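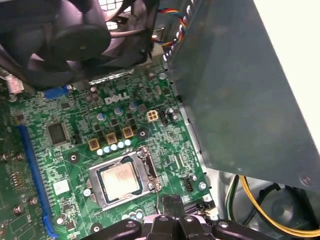
**Trostix 16-piece precision screwdriver set, my review after one year**

I bought this set last July, when I started to repair old office computers at home in the evenings. Before it I used a cheap Clirkton set which I got as a gift, and two of the tips became round in the first month. So I did not want to save money again, but I also did not want to pay for the Bachmann set, it costs 70 dollars where I live.

The Trostix comes in a flat case with a magnetic lid. There is one handle and 16 bits: Phillips, flat, Torx and a few hex ones. The Phillips bits are the ones I use every day and they are still sharp. The small Torx is a little weak. I twisted it on a laptop hinge, and I admit I was pushing too hard.

I like the handle very much. The cap at the end turns freely, so you can press with one finger and turn with the others. For long screws it is slow work, and for these I still take my big screwdriver from the kitchen drawer.

Old desktop cases are easy for this set. Many screws there are large, and the handle is thick enough to start them when they are stuck. What is difficult is the reach. The shaft is short, and if a screw sits deep behind the power supply, you will scratch your knuckles. Trostix sells an extension, but it is not in the box. I think it should be.

The magnet in the bit holder is strong for small screws and too weak for case screws. My friend Fuseini Sarpong has the Briron set, and his magnet holds everything, but the bits sit loose in their case and fall out when you open it. I prefer mine.

One more complaint: the sizes are printed on the case in gray on black. In the evening I cannot read them, so I put small stickers next to the ones I need.

I give it four stars from five. I would buy it again, together with the extension.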